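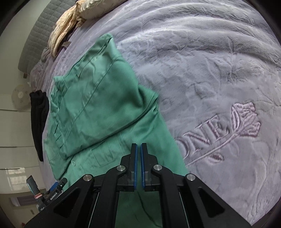

*The green one, half folded on my bed.*

## Thrifted work shirts smell musty again as soon as I warm up. What am I missing?

Posted by **Obinna Isah** in Laundry & Clothing Care
July 23, 2021 · 1,037 views

I started a new job at a plant nursery outside Gullby back in June and we have to bring our own long-sleeved shirts, so I went to Jokero (the big thrift place by the bus station) and came home with a bag of them. Great price, good thick cloth, hardly any wear. I was so pleased with myself!

Then I put one on. It smelled fine in the morning – like detergent, really – and then by about ten o'clock, when I'd been hauling pots for a while, this basement smell came up out of it. Old cardboard, a bit sour. My coworker thought it was the compost. It was me.

What I've tried so far:

- Regular wash, warm, with Gruvik powder (the plain one, no scent)
- Same again with double the powder
- A cup of white vinegar in the rinse
- Fabric softener, which smelled nice for one whole evening
- Hanging them on the balcony overnight

The smell gets weaker every time but it never goes. I live in an apartment with a shared laundry room and the machines are the older kind, top loaders, with not many settings. The tags say cotton and polyester mix and warm wash. I don't want to shrink them, since the sleeves are only just long enough as it is.
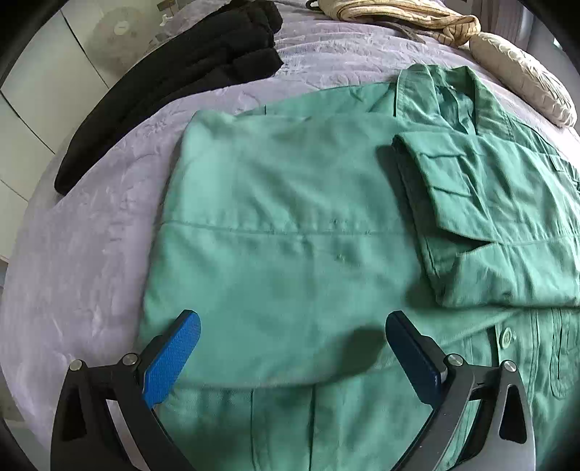
Photo: Obinna Isah

The green button-front is the worst of the bunch and also the one I like best, so I've been using it as my test shirt. If I can fix that one I figure I can fix the rest. Is there a trick to this, or do some thrift store clothes just stay that way? I'd rather not spend more on cleaning products than I spent on the shirts.

---

**Onyeka**

Oh, I know this smell. I bought my uncle's old hunting jackets off my aunt after they'd been in a shed for years, and it took me most of a winter to figure out.

First thing, stop using the softener. It leaves a coating on the cloth, and whatever is in there gets sealed in under it. Doubling the powder doesn't help either. An old top loader can't rinse that much out, and leftover detergent goes sour all by itself. I'd bet half of what you're smelling now is that.

What worked for me was a long soak. Fill the bathtub or a big bucket with the warmest water the tag allows, stir in a scoop of oxygen bleach powder (the color-safe kind, NOT chlorine) until it's dissolved, and push the shirts all the way under. Leave them 6 hours or overnight. Do one by itself the first time in case the dye runs. The water will probably turn a disgusting tea color and you will feel wonderful about it.

Then wash with less detergent than you think – half of what the box says – and run an extra rinse with nothing in it. Dry them outside in real sun if you can, inside out, with the buttons undone and the collar open. Overnight on a balcony isn't doing much for you. The air gets damp and so do the shirts.

Check the armpits and the inside of the collar before you call it done. Breathe on the cloth through your mouth, warm it up, and then sniff. You look ridiculous but it saves you finding out at work.

---

**gullby_gardener**

just put them in the freezer in a bag, kills everything. my mother in law swears by it

---

**Marl & Mop**

The freezer won't do it, sorry! I tried that with a pair of jeans and I had cold jeans that smelled the same by lunch.

Agree with Onyeka on the soak. I'd add one thing, which is to look at the washer. Shared machines get funky, and if people leave the lid shut between loads it goes straight into your clothes. Run your hand under the rim and smell your fingers. If it's bad, ask your building to run a cleaning cycle, or do your test shirt in the tub from start to finish so you know which one to blame.

Also please don't mix the vinegar and the bleach powder in the same soak. They work against each other and you're wasting both.

---

**Obinna Isah**

Thank you both! Softener is going to my sister. I looked under the rim of the washer on the left and I wish I hadn't, so I'm using the one on the right from now on. The green shirt is in the tub by itself as of tonight and the water is already going brown. I'll do the breathing test in the morning before I start on the others.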